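Workshop notes > Cinddale > Laundry and folding
Search this notebook

January, after lunch

Small clothes today, and I'm starting to think I prefer towels. Smaranda brought over a bag of baby things for the folding sheet we're putting together for the Cinddale sale table, and the striped stuff went first because I like stripes and I was the one choosing (perks of writing the notebook!). Blue and white, very cheerful, and very good at hiding where the cloth doubles over. With a plain fabric I can spot a tucked-under layer right away. With bands going every which way I keep losing track of which fold belongs to what.

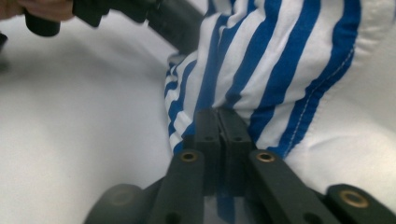

Stripes bunched up, one fold pinched.

Note to self — look for where the bands break direction. That's usually the crease. Margareta says she just shakes everything twice and lays it down, and she's faster than me, so maybe ignore my theory.

The other question was how to start a romper. Gheorghița wants it folded in 3 like a shirt, legs up first. I'd do sleeves in first, then bring the legs up to the chest. Either way it has to be laid out properly before anybody touches a fold: collar away from you, legs toward you, sleeves straight out. The ruffly bit at the neckline is the part I'd fuss over, and the little round patch on the chest ought to end up on top so people can see it. It's the cutest thing on there.

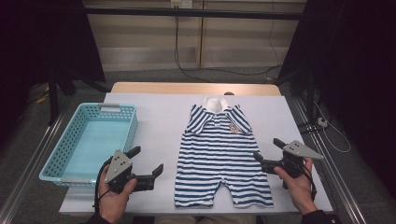

Romper laid flat, collar away, basket on the left.

I like the basket on the left, set at a bit of an angle. Abdelilah would put it on the far side, which is too much of a reach for me.

Still to do: write up both fold orders, ask Luminița if the Matei shelf is 30 or 33 cm deep, find a better spot for the socks.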